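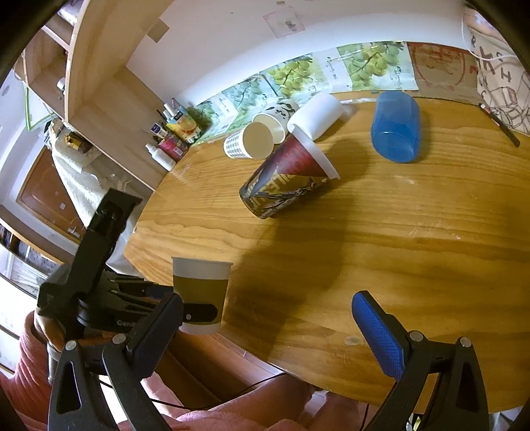 10 November 2025

Notes on the Stellura hand-held gripper kit, second week of the trial. I meant to write this up sooner, but I kept wanting one more go with the cups, so please forgive the length.

For anyone who hasn't been following along, we have the kit on loan from Jovgate until January, and after that we either buy it or send it back in its box. What I'm trying to work out is whether it suits the tidy-up job we've been calling Clillelau: cups left any old way on a table, picked up one at a time and stood in a stack.

I do like how it feels in the hand. The jaws open nice and wide, and my worry that the big cups wouldn't fit was misplaced. The pads are the best part of the whole thing — soft enough that a paper cup keeps its shape if you go gently. Squeeze in a hurry, though, and you'll put a crease in the rim, as I did more than once.

Tally so far is 140 picks, of which 100 I'd call clean. Most of the rest were cups lying on their sides with the mouth turned away from me, where you have to come in low and your wrist ends up at a silly angle. Translucent plastic was fussier than paper, and I'd like a colleague with smaller hands to try the same set before I blame the cup.

Mixed sizes are worth keeping in. I started with matching white ones and it was far too easy, so now I use whatever is in the cupboard, printed or plain, and a busy table seems a fairer test than a clear one.

Grumbles, in no order. The cable is a nuisance when you're sitting down and wants a clip at the elbow. The trigger gets stiff after over 10 minutes of steady use. The manual has 4 pages on charging and hardly a word on cleaning the pads, so I've written to Ignacio support to ask what's safe to wipe them with. No answer yet.

Still to do: swap the left and right pads and repeat the small cups, ask for the price of spare pads, and try it standing up. I'm leaning towards keeping it, but I'd want the spares price in writing first.

2 comments | 5 shares

We use cookies to remember your settings. Accept | Manage

Contact | © 2025 Workshop Notebook | Back to top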